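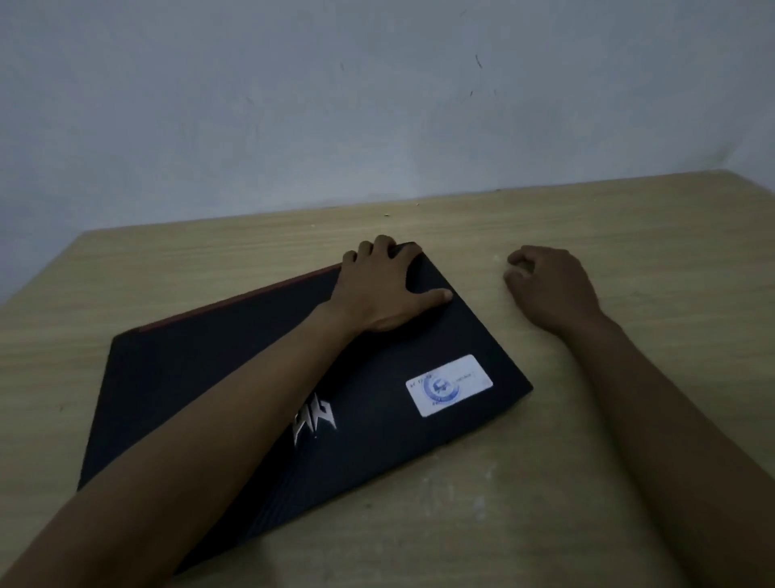
Closing the Lid at Supper: Notes from Our Screen-Light July

Hello again, neighbors, and thank you for all the kind messages after the last newsletter (I'm still working my way through them, so if you wrote about the plum trees, your answer is coming, I promise!).

A few of you asked how the evening experiment went, the one we talked over at the Roltwood library before the summer reading started. The idea was simple enough. For the whole month of July, any household that cared to join would put away the laptops, tablets and phones at six in the evening and leave them alone until after the dishes were done. It was two hours, most nights, and you were free to fill them however you pleased.

I'll start with my own house, which was a bit of a mess the first week. My husband kept wandering into the hall to "check the weather," and my daughter informed me that she had homework, in July, which I thought was a bold thing to try. I wasn't much better. I do the books for the garden center on Kemumgate Road from our dining table, and when six o'clock came around I always had one more invoice that seemed terribly important. By the second week I had started setting the kitchen timer, the old wind-up one that sounds like a bicycle falling down stairs, and when it went off I shut the computer and put it on the shelf with the cookbooks. I did miss a few nights, mostly Thursdays, when the delivery sheets come in late.

What surprised me was how long the evenings felt. We played a lot of rummy. We finally sorted the big drawer, the one with the batteries and the birthday candles and the keys that don't fit anything. My daughter found a 500-piece puzzle of a harbor at the back of the closet and we had it out for most of the month, eating our suppers squeezed up at one end of the table so we wouldn't have to move it. Two pieces are missing, both sky. If you've ever borrowed that puzzle from us, please have a look under your couch.

Zuzanna Wilczyńska over on Wysocka Lane wrote me a lovely long letter (on paper, in keeping with the spirit of things!) and gave me permission to share a bit of it. She lives with her two grandsons during the summer, and she was expecting a fight. "The little one cried the first night," she wrote, "and the big one sulked until I told him he could be in charge of the grill. Now he thinks he's a chef. We have eaten sausages 8 times." She also says the boys have started going out to the porch on their own after supper, and that she gets to hear all the news from the street that way, quite a bit of it things she would have preferred not to know.

Not everybody loved it, and I want to be fair about that. Some of you work evenings or have family in faraway time zones, and six to eight is just when the phone needs to be on. One family moved their quiet time to breakfast instead and found it suited them better. Another gave up after four days and went back to watching baseball together, which sounds like a perfectly nice evening to me.

If you'd like to try it yourselves this fall, we have a little sheet with supper games and easy one-pan recipes at the front desk of the library. The Korelmont print shop kindly ran off 200 copies for us, and there were still plenty in the basket when I stopped in. The bean and tomato supper on the back is my mother's, and you can double the garlic without asking her.

We'll have a potluck in the library garden once the evenings cool off a bit, so that everybody can swap stories. Bring a dish, bring a chair if you have one that folds, and bring a deck of cards. I'll put the day in the next newsletter as soon as the library confirms it. And do keep writing! I read every letter, usually right after supper, with my feet up on the other chair.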